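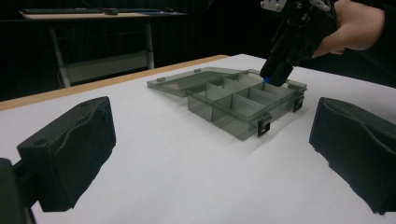
Compartment box task, white bench, lid open. View from the hand-held gripper, black fingers left and right.

Nolla hand-held gripper, long-term review
Tested by Fuseini Darko

The Nolla is a hand-held gripper with a camera on the body. I ran it against the Stakis we already had, over 97 sessions ending 18th March. Both were used for the same small-parts work: opening and closing lidded compartment boxes, and moving parts between compartments.

Fingers. The padded inner faces grip smooth plastic well at low force. The padding creases with use, and the creases stayed after I backed off the clamp screw. Grip did not change measurably. The Stakis fingers are thinner and fit between compartment walls. The Nolla fingers are too bulky for that, so parts have to be tipped out or picked from the top. Latches were fine with either tool once the box was held down.

Camera. Both fingers stay in view through the full stroke, and closing distance is easy to judge. The cost is a large part of the lower image on each side. Translucent boxes were harder than opaque ones: the divider edges read clearly under side light and poorly under flat overhead light. Set exposure manually. Auto exposure drifts when a white bench meets a dark background.

Weight and handling. Wrist fatigue set in after 35 minutes. Abdul-Rahman Yakubu, who has smaller hands, stopped sooner and preferred the Stakis. The trigger travel is long and cannot be shortened in software.

Controller. I used the Lamptey unit with the Dralludel logger. Out of 3,946 recorded grasps, four had gaps in the finger width signal, all on firmware from February. The current version has not repeated the fault. The connector has no lock and should be taped.

Verdict. Buy the Nolla for boxes, lids and latches. For picking inside small compartments, the Stakis is still the better tool. Replacement pads are sold only in pairs, and the left one wears first if you are right-handed.

Contact | Copyright, all rights reserved | Back to top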